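Open Day at the Hollen Appliance Rooms: Notes on the Microwave Bench

The Hollen building opens its test rooms to the public for one afternoon each January. I went mainly for the microwave bench on the second floor, and these notes cover little else. Readers who want the refrigeration hall or the door-hinge fatigue rigs will have to look elsewhere. I gave those 20 minutes between them and took no useful notes.

Entry was by the side door on the parking lot. Visitors were issued a paper badge and a floor plan and sent up in groups of 18. The floor plan was a year out of date and still had the microwave bench in Room 2, which is now storage for returned packaging. The bench has moved to Room 318, at the far end of the corridor past the drinks machine. Two people from my group went to the storage room and joined us later.

Hashini Jayawardena runs the bench and led the visit. Her work is on household cooking appliances as used by people who have not read the manual. She measures how evenly a standard load heats, how long it takes an unfamiliar user to start a basic program, and how often that user has to cancel and begin again. The heating tests go back many years at Hollen. The user tests were added when the rooms took on outside contract work, first from Sukell and later from Akanda.

She began with the door. A microwave door has to let the user see the food and keep the radiation in, and the part that does the second job is the perforated metal screen behind the glass. The holes are very small compared with the wavelength, which is a little over 12 centimeters at the usual household frequency, so the field inside sees the screen as a nearly continuous sheet. Visible light has a far shorter wavelength and passes through. The cost is a dim view. Jayawardena's complaint is that manufacturers rarely treat the view as something to be measured, and that people compensate by opening the door in the middle of a program.
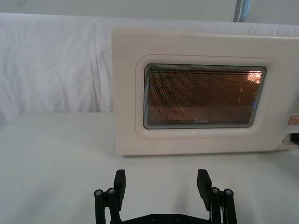
Her own procedure for rating the view is simple. A printed card with lines of decreasing thickness is placed at the back of the cavity, and the tester reads off the finest line that can be made out from a fixed distance, first with the room lights on and then with them off. The lights-on figure is nearly always the worse of the two, and the main reason is reflection from the outer glass. She recommended trying it at home with a strip of newsprint. I have done so since, and my own oven does poorly.

The next 20 minutes went to load tests. The load is plain water in shallow trays, weighed before and after, with the temperature taken at fixed points across the tray. Water is dull but repeatable. Frozen loads are harder to run, as ice absorbs microwave energy poorly and liquid water absorbs it well. Once one corner of a block has melted, that corner takes most of the power and the rest lags behind. Defrost programs deal with this by cycling the power and leaving time for heat to spread through the food. Some ovens also estimate the state of the load and adjust the cycle as they go. Jayawardena was cautious about the word "smart" on such programs. In her view it tells the buyer that the oven is making a decision, and leaves open what the decision is based on.

A man from Nenasetti, who had come with our group, asked whether a turntable still mattered. The answer was that it depends on how the field is fed into the cavity. Flat-bottomed ovens generally use a rotating stirrer or antenna out of sight and can do as well as a turntable model. They are also easier to wipe down. She did not want to give a ranking, and the man did not press her.

The part I had come for was the control panels. Older ovens had two knobs, one for power and one for time, and a user from any country could work them in a few seconds. Touch panels have more functions in the same strip of space, which means that one pad often carries two functions, one on each half. The labels have to be short, and the icons have to do the rest. Jayawardena divides panel icons into those that can be read cold and those that can be read only after the label has been understood. A pause symbol is in the first group. Most food and defrost symbols are in the second, in her experience.

She had us guess at functions from the symbols alone, with the wording left untranslated until afterward. Our group did well on start and stop. The wavy lines were taken for steam by several people, myself included. The droplet with the snowflake mark was read as defrost by most. The small bug-like symbol divided the group between a cleaning reminder and a fault warning, and the label gives it as microwave sterilization.

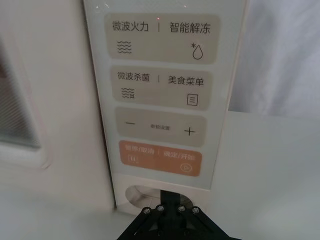 Microwave control panel. The lowest button, in orange-salmon, carries pause/cancel on the left and confirm/start on the right.

Color was discussed at some length. Setting one button apart by color shortens the time to first start, according to the bench's own trials, and the effect is strongest among users who cannot read the labels. Putting cancel and start side by side on the same colored button is a separate question. It saves space, and both are needed often, but a hurried finger can land on the wrong half. The bench logs such presses as slips and keeps them apart from genuine misunderstandings. I asked for the slip rate and was told it belonged to the client – a fair answer, if a disappointing one.

There was also a short exchange about plus and minus pads. They are understood by nearly everyone, but only as "more" and "less." Which quantity is being changed has to come from the display or from a mode chosen earlier, and users regularly alter the power when they mean to alter the time. A dial has the same problem and hides it better.

Practical points for anyone going next January. The elevator serves the second floor, but the corridor to Room 318 has a step halfway along. Coats can be left at the side entrance. Questions are taken throughout, and the microwave visit runs longer than the printed hour, so do not book the last refrigeration slot after it. The handout on water-load testing is worth asking for by name. It is kept in a drawer and was not put out with the others.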